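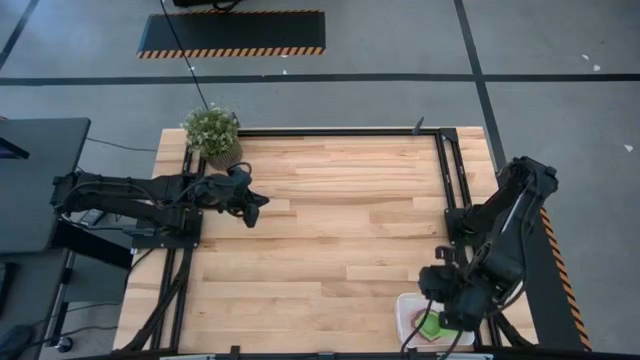

How often does a butcher-block top need oiling?

Once a month for the first three months, then twice a year. A top that gets wiped down every day wants it a bit more often, say every four months.

Reading time: 4 minutes

Section 5. Fitting and looking after the top

Covers the Karnell pale block top in the black aluminium rail frame. Frame should be up already, level and tightened (section 4). If it isn't, go back and do that, the top won't sit right otherwise.

You need
Top, part 264
Bag of fixing screws, 40 mm
Screwdriver, hand one
Sandpaper, 200 grit
Worktop oil, 100 ml does one coat both sides
Lint-free cloths, old T-shirt is fine
Blanket

CAUTION: two people to lift. The top is heavier than it looks and the corners will mark a wall.

Fitting

1. Unwrap the top and leave it flat in the room overnight. Not leaning on a wall. Not next to a radiator.

2. Blanket on the floor, top face down on the blanket. Oil the underside before anything else. Thin coat, wipe off the extra after 20 minutes. People skip this and then ring us about cupping.

3. Next day, lift onto the frame. Planks run the long way. Leave a small even gap at both side rails, wood moves between winter and summer and it has to go somewhere.

4. Start every screw from below by hand, finger tight only. Check the gap again. Then tighten, middle first, working out to the ends.

CAUTION: no power driver. Overtighten and the screw pulls straight out of the wood. A stripped hole is not covered.

5. Sand the top face lightly, along the grain. Long strokes the whole length, don't scrub at one patch. Wipe the dust off with a barely damp cloth and let it dry.

6. Oil the top face. Along the planks again. Do the end grain twice, it drinks it. Leave overnight before you put anything on it.

NOTE: used oily cloths can heat up and catch fire by themselves. Lay them out flat outdoors to dry, or soak in water, before they go in the bin.

Everyday use

7. Anything clamped goes on the rail, never on the wood. Clamps on bare block leave dents and the dents dont sand out without a lot of work. Check clamps are snug every so often, they creep.

8. Small loose parts, paint, glue, anything that might leak: in a plastic tray with sides. Lift the tray to move it. Dragging picks up grit and you get scratches right across the planks.

9. Plants are fine up in a corner. Woven pots look nice but let water straight through, so a saucer inside the basket. Take the plant to the sink to water it.

10. Wipe with a damp cloth and dry straight after. No bleach, no scouring pads, no steam.

11. Run cables along the frame where you can. Black cable trodden into oily wood leaves a grey line.
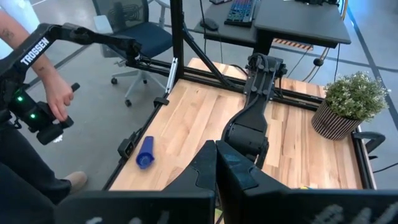

Marks and small repairs

Water ring. Leave it a day, often fades. Still there, sand that plank end to end and re-oil, don't just do the spot or you'll have a pale patch.

Dent. Damp cloth over it, warm iron on the cloth for a few seconds, lift, look, repeat. Let it dry fully befor sanding.

Gap between planks. Hairline in winter is normal. If a coin fits in, send us a photo and stop tightening things.

Sticky surface. Too much oil. Rub over with a fresh cloth and a little more oil, then buff dry.

Next: section 6, Feet and levelling.

Comments (4)

Raymonde Ouellet
Step 4, does it matter if the gap is bigger on one side? Mine is tight left and wide right.

Grigoris Lambrakis
Raymonde, loosen the lot and nudge it over. Took me five minutes. Much worse to leave it, mine jammed against the rail by March.

Asanka Jayawardena
Can I use the oil from the Lomura kit? Have half a tin left.

Angeliki Pappas
Used a power driver before reading this. One hole gone. Filled it with a glued dowel and redrilled, holding so far.

We use cookies to remember your settings and see which pages get read. Accept / Manage choices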